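Heler 展厅隔断与台面改造 第六次协调会纪要

时间：7月16日（周四）
出席：Divya Warrier（主持）、Knut Fröhlich、Zlatko Vidmar、Mitali Wijesinghe
书面意见：Afroza Nanayakkara
记录：Mitali Wijesinghe

一、上次纪要确认
上次纪要第三项中“隔断龙骨间距”一处漏写单位，补为毫米，其余无异议，通过。

二、隔断龙骨
1. Orkent 报送的深化图将龙骨间距统一定为600毫米。Fröhlich 指出门洞两侧须加密，图上未表示。Orkent 补图后重新报审。
2. 隔断内填岩棉厚度维持50毫米，不采纳减薄方案。
3. 东侧隔断与既有风管冲突，净距不足。Vidmar 建议隔断顶部改为折线收口，风管不动。会议同意，费用列入变更单。

三、吸声与遮光
1. Trurnura 提交的帘幕样品阻燃报告缺签章页，暂不验收。
2. 帘幕轨道固定点不得落在石膏板上，须穿至龙骨或楼板。
3. 混响时间复测安排在帘幕全部挂装之后，测点布置沿用上一轮方案。

四、照明
1. 轨道灯回路由两路改为三路，配电箱预留位够用，无须换箱。
2. 灯具色温尚未统一，Warrier 要求各分区取同一批次。
3. 应急照明位置按消防意见北移，天花图同步修改。

五、台面与背景
1. 台面定深灰色哑光，背景用黑色织物，不再讨论浅色方案。
2. 台面接缝宽度由 Liyanage 提供节点大样，现场切割部位须封边。
3. 台下线槽与地插对位偏差较大，Vidmar 负责复核放线。 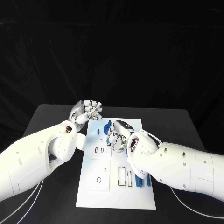
Nanayakkara 书面提出，哑光面层的耐磨等级在技术规格书中没有写明，建议定样前补上，否则后期维保无从界定责任；另外黑色织物若要求可拆洗，挂装节点应与固定式分开出图。会议采纳，两项并入 Liyanage 的提交清单。

六、进度与费用
1. 变更单累计53份，已核价的将近一半，其余由 Fröhlich 催办。
2. 竣工资料移交仍定于10月，不因东侧隔断变更顺延。

七、待办
Orkent：门洞加密补图。
Trurnura：补阻燃报告签章页。
Liyanage：接缝节点、面层耐磨等级、织物挂装节点。
Vidmar：线槽放线复核、隔断顶部收口草图。
Fröhlich：变更单核价。

下次会议时间另行通知。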